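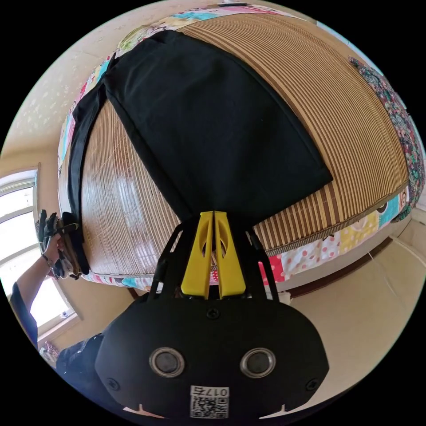

Why Do Dark Clothes Feel Warm in the Sun?

A guide for young readers from the Herkimville Museum of Everyday Science
Written by Fernanda Arruda, Learning Department
Suitable for readers aged 8 to 11

Most people have noticed that a black jumper feels hotter than a white one on a sunny day. This guide explains what is happening, and describes an experiment that can be carried out at home or at school with the help of an adult.

Light carries energy

The Sun sends out light in every direction. A small part of that light reaches the Earth, and it brings energy with it. Some of the light can be seen with our eyes, and some of it cannot. One kind that we cannot see is called infrared. We can still feel it, as a warm glow on the skin.

When light lands on an object, two things may happen to it. It may bounce off, or it may be taken in. Scientists say that light which bounces off has been reflected, and that light which is taken in has been absorbed. Some materials, such as window glass, also let a great deal of light pass straight through.

What colour has to do with it

Sunlight looks white, but it is a mixture of all the colours of the rainbow. A red sock looks red in sunlight because its dye reflects mostly red light and absorbs much of the rest. A white shirt reflects nearly all the colours together, and our eyes see the mixture as white.

Black cloth absorbs nearly all the light that falls on it. Very little comes back to our eyes, and so the cloth looks dark. The energy in the light has not vanished. It makes the tiny particles in the threads jiggle faster, and when particles jiggle faster, the material becomes warmer.
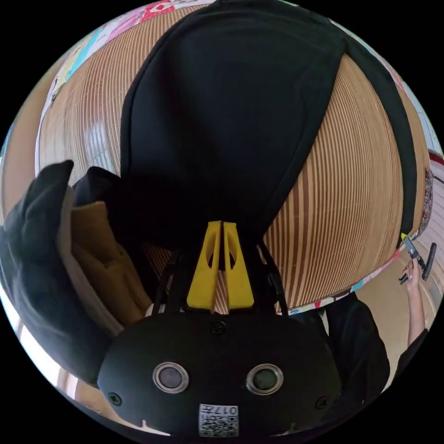 A cloth that has been warmed in this way passes some of its heat to the air beside it, and some to whatever it is touching. If it is being worn, that may be the person inside it. This is why the weather matters as well as the colour. On a windy day, moving air carries the heat away quickly, and a loose dark robe may feel quite comfortable. On a still day in July, a tight black T-shirt can become very warm indeed.

In the shade there is much less sunlight to absorb. A black shirt and a white shirt of the same cloth will then feel much the same. Colour is only one part of the story: thickness, fit and the kind of thread all play a part too.

An experiment to try

You will need:
2 identical glass jars with lids
A piece of black cloth and a piece of white cloth, of the same size and material
Cold tap water
A thermometer suitable for school use
Elastic bands
A notebook and pencil

What to do:
1. Fill both jars with the same amount of water and put on the lids.
2. Wrap one jar in the black cloth and the other in the white cloth. Hold each cloth in place with an elastic band.
3. Ask an adult to take off the lids while you measure the temperature in each jar. Write down both results.
4. Replace the lids and stand the jars side by side in full sunshine.
5. After 20 minutes, measure both temperatures again.
6. Repeat the measurements until the jars have been in the sun for an hour.

The water in the black jar would be expected to warm up faster. If your results are different, look again at how the test was set up. Was one jar partly in the shade? Was one cloth wrapped twice around the glass? A test is fair only when everything except the colour is kept the same.

Safety: never look directly at the Sun, and wear a hat if you are working outdoors. Thermometers and glass jars should be handled with care.

Words to remember

Absorb: to take in.
Reflect: to bounce back.
Infrared: a kind of light that we cannot see but can feel as warmth.
Particle: a very tiny piece of matter.

Questions our visitors ask

Why are some roofs painted white?
In hot places, a white roof reflects much of the sunlight and helps to keep the rooms below cooler.

Does black cloth fade?
It can do. Strong sunlight slowly breaks down many dyes — the same thing happens to curtains and book covers left beside a sunny window.

Schools may send their results to the Learning Department, together with a note of the weather on the day. A selection is displayed on the wall outside the Light Gallery.

Page last reviewed: October 5, 2018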